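Home Forum > Decorating > Paint and Paper

Thread: Matt or eggshell for a back room that gets used?

Cena39
Posts: 277

We are redoing the back room this winter. House was built in 1961, plaster walls, no damp that we know of. It's on contract matt at the moment, an off-white, and it marks if you look at it. I want to go one coat tougher this time. My husband wants matt again because he says anything with a sheen shows every lump in the plaster, and there are lumps.

Room faces north. It has one window and a ceiling light. Tables go up against the wall and get moved a fair bit.

So matt, "durable" matt, or eggshell? Don't mind paying a bit more but I don't want to do it twice.

tiller_b
Posts: 1073

Eggshell. I did our hall in it and I've wiped it down every few weeks for six years. Pencil, bike tyre, dog. All comes off with a damp cloth and a drop of washing-up liquid.

Arash Amini
Posts: 39

I'd go the other way. I paint for a living and most of the calls I get about eggshell on old plaster are people asking me to take the shine back off. In a north room with one window the light comes in low along the wall and you will see every filled crack. Your husband is right about that.

Go for a durable matt, two proper coats, and let it cure. The tin says you can wipe it, and you can, but give it a few weeks first. People hang pictures and start scrubbing on day three, then say the paint is rubbish.

tiller_b

It's only a problem if the prep is bad. Fill it, sand it, lining paper if you must.

Arash Amini

Lining paper on four walls to make the wrong paint work is a lot of bother. She asked about paint.

Cena39

I am not lining it. I'll sand where it's bad and leave the rest.

Has anyone used Pledus? The shop in Requena Road has their durable matt at £39 for the small tin and the man there was keen on it.

norahp
Posts: 112

Used Pledus in the kids' room. Covers well, smells for a day, dries a shade darker than the card. Get a tester. I did get a polished patch where I rubbed too hard at a felt tip mark. It's faint, but you see it from the door when the sun is on it.

Inmaculada Escobar
Posts: 641

The polished patch is called burnishing and every matt does it sooner or later, the durable ones later. A melamine sponge is the worst thing for it. They are a very fine abrasive, so what you're doing is sanding the wall. Soft cloth, warm water, dab it, stop. If the mark is still there after that, touch it in.

Which brings me to the thing people skip. Keep some of the paint. Decant it into a small jar with a tight lid, write the name and the batch number on it, and fill it nearly to the top so there isn't much air in there. My jar from the dining room was fine after four years. The half-empty tin from the same job had a skin on it like a rice pudding.

tiller_b

Touching in matt works. Touching in eggshell doesn't, I'll give you that. You get a flashing edge and end up doing the whole wall corner to corner.

Arash Amini

That's my whole argument, thank you.

Use a mini roller for touching in. A brush leaves a different texture from the rest and you'll see it side on. If it's only a speck then the corner of a bit of sponge, hardly any paint on it.

flindier_lane
Posts: 58

Nobody's asked what the marks are. Scuffs from furniture are often the furniture's finish left on top of the wall, and a pencil rubber takes those off with no water at all. Try that before anything wet. Dents are a different matter and no paint will save you from those. A rail would.

Cena39

Rubber is a good idea, hadn't thought of that. No rail please, I spent a whole summer getting the old one off.

Mostly it's little dark specks and a few scuffs at table height. There's some bluish stuff too that I think may be biro. I haven't tried anything on it yet.

Inmaculada Escobar

If it is biro, seal it before you paint. Stain block, small brush, let it dry fully. Biro comes up through emulsion, and so does felt tip. You can put three coats on and it will still find its way out by the spring. Test a small bit first and see if the colour bleeds.

norahp

Seconding that. Ask me about the purple dinosaur.

Arash Amini

Can we see the wall? Off-white covers a lot of ground as well, and if you're going over a cool grey white with a warm one you'll want to know before you buy.

Cena39

Took me until Sunday, sorry.
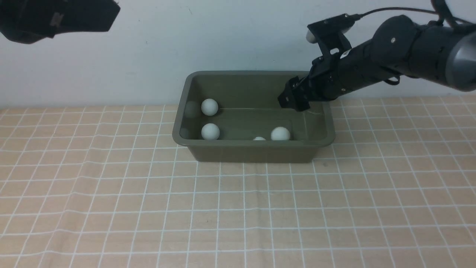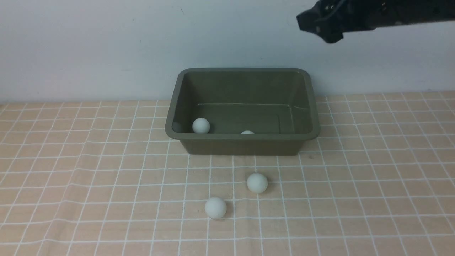
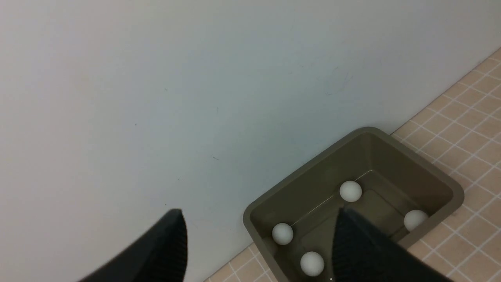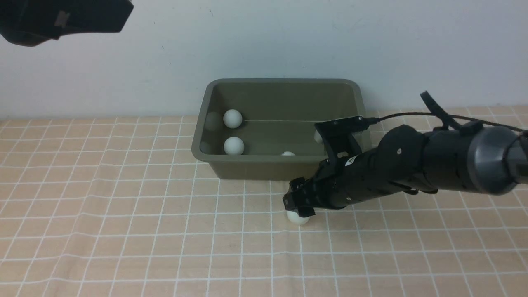 Same wall in all of them. The third one has the short dark scuff, and the bluish smudge is up towards the right.

Arash Amini

That's in better nick than I expected from your first post. It looks even enough to me. I'd spot prime the bluish bit, rub the scuff with a rubber, wash the lot down, two coats of durable matt. You could be done in a weekend.

tiller_b

Still say eggshell. But it's a plain pale wall and it would be happy with either.

flindier_lane

With those peach squares I'd want a warmer white. It goes a bit grey to my eye. Screens vary though, so get the tester.

Cena39

Tester of Pledus bought, two whites, one warmer. Will paint them on card and move them about for a few days. Stain block is on the list. I'll come back once the first coat is on.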